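**Tinetti révise les conditions de stockage de ses fleurs artificielles**

Le fabricant Tinetti a modifié en novembre la notice technique de sa gamme Festis, destinée aux étalagistes et aux loueurs de décors. Les références 2744 et 3228 doivent désormais être conservées à plat, à l'abri de la lumière directe. L'ancienne notice admettait le stockage vertical en seau — pratique courante chez les loueurs, mais qui déforme la base des tiges armées.

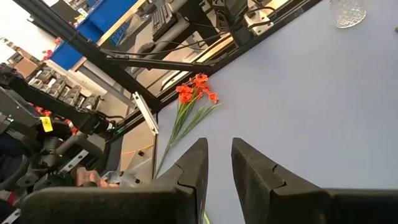
Dernière modification de la page : novembre, 16 h 40

Le changement fait suite à des retours du distributeur Rajan, qui signalait des écarts de teinte entre lots exposés en vitrine et lots restés en carton. Selon Tinetti, la décoloration devient mesurable après environ 2 mois derrière un vitrage orienté au sud. Les colorants n'ont pas été modifiés.

La notice distingue 2 modes de nettoyage : air sec à basse pression pour les pétales textiles, chiffon légèrement humide pour les tiges gainées. Les solvants restent exclus. L'entrepôt de Niltden joindra la version révisée aux prochaines expéditions ; les stocks déjà livrés ne sont pas rappelés.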